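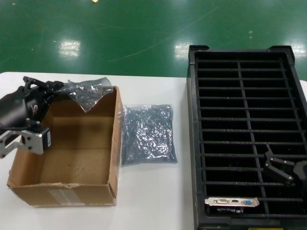 Figure 3. The card packing station at the open day: cardboard box, antistatic bag and slotted tray, with the two grippers.

4.2 Demonstration at the open day

The second part of our study was carried out in front of visitors. The Betivow project opens its hall in Trimanville once a year, and we were given one table for the whole afternoon. We chose the packing of graphics cards for this table. The task is easy to understand for a person who has never seen a robot at work, and at the same time it contains several steps which are difficult for two arms.

The task is as follows. A card stands in a slot of the black tray, with its metal bracket on the upper side. The right arm must take the card out of the slot without touching the neighboring bars. The card is then put into an antistatic bag, for which both arms are needed, and the bag is laid in the cardboard box. The station in Figure 3 is the same one that we used in the laboratory tests of Section 4.1, and the control software was not changed between the two parts.

We prepared 16 runs for the afternoon. Each run was limited to 90 seconds, and after this time the operator stopped the arms, also if the card was already in the bag. This rule was strict, but without it the visitors at the back of the group would have waited too long. The runs were given in two blocks of 8, with a pause between them in which the visitors could ask questions and look at the bags and at the tray from close distance.

Before the first block we explained the three names that appear on our sheets. Trirnel is the planner, which decides the order of the movements. Dufour is the company that lent us the hall equipment and the trays. Betivow is the project itself. Several visitors took Trirnel for the name of the robot, and we would recommend to other groups that they make this clear on the poster.
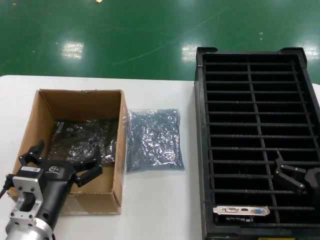 Trimanville, April

The observations in this part were written down on the same evening by the two operators, separately, and were compared afterwards. Where the notes did not agree, we kept the more cautious version.

The most frequent difficulty was the bag. An antistatic bag is soft and its surface is shiny and wrinkled, so the place of its opening is hard to estimate from the image. In Figure 3 one bag lies flat on the table between the box and the tray, and this is the position in which the planner expects to find it. A bag hanging over the rim of the box, as also in Figure 3, is a harder case, because its shape is different every time. In 4 runs the left arm closed its fingers on one layer of the bag only, and the run had to be stopped.

The tray caused less trouble than we had feared. The bracket of the card is bright against the dark slots, and its connectors give the camera good edges. The blue VGA connector was especially useful for deciding which way the card was turned. On the other hand, the bars of the tray are thin and all similar to each other, and the planner twice chose the slot next to the correct one. In both cases the operator corrected the slot number by hand, and we do not count these runs as automatic.

We also want to mention the light. The green floor of the hall is glossy and it reflects the lamps behind the table. In the laboratory the floor is gray and matte. We had some worry that the reflections would disturb the detection of the bags, which are bright too, and for this reason the image region above the table edge was masked before the first block. With the mask in place we found no false detection on the floor.

The questions of the visitors were mostly about speed. Many of them asked why the right arm waits above the tray before it goes down. The waiting time is used by the planner to check the position of the left arm, and it could be made shorter, but we have not tested this with real cards. The effect of a shorter waiting time is treated in Section 5.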